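Household Chores Trial: Progress Report to the Drillstead Fund
Filed under: Grants in Progress, Home Automation
Last updated August 28, 2020
3 min read

Thank you, first of all, for your patience over the winter, and for the kind note that came with the second payment. It was read out over morning tea and has been on the fridge ever since.

You asked us at the start whether a machine could clear up after an ordinary afternoon at home, and we promised to answer plainly. As of the end of July the answer is "some of it, slowly". We have now recorded 647 attempts at clearing a table with the hand-held gripper, and 612 of those were clean enough to use for teaching Darko, our arm (the rest were mostly fumbles of our own, and we've kept them in case they're useful later). Most of the work since then has gone into cups. They sound like the easy part, but a paper cup gives way under a squeeze that a full tin wouldn't notice, and one lying on its side wants a quite different approach from one standing up. 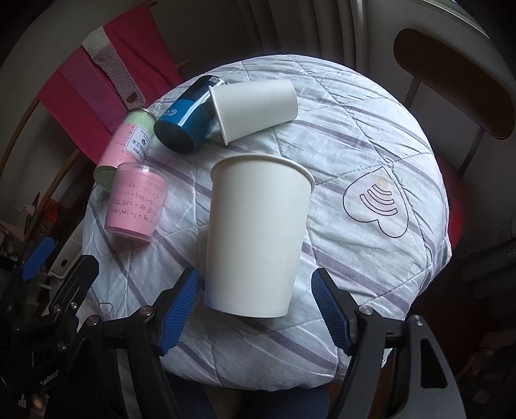 Table clearing, paper cup task: fingers open on either side of the upright cup, with a second cup and other containers lying further back.

Darko's own results are more modest, as you'd expect at this stage. In 100 tries at picking up a single standing cup it managed a good many, and it did best on a bare, flat surface. Soft cloths still bother it. We bought a length of Flanell, the brushed table covering, to practise on, and the arm kept lifting a fold of it along with the cup, which was rather sweet the first time and less so by the end of the day. Curar have lent us a softer set of finger pads for the spring and we'll try those next.

Folding, I'm sorry to say, is well behind. We have 7 tea towel runs worth showing anyone, and I would rather bring them to you in person than make too much of them in writing. Wiping down hasn't been started.

Spending is on budget, apart from the replacement motor we wrote to you about, and we aren't asking for any more. We would, though, like to move the folding milestone back by one quarter, and would be grateful for your thoughts on that before the next payment falls due.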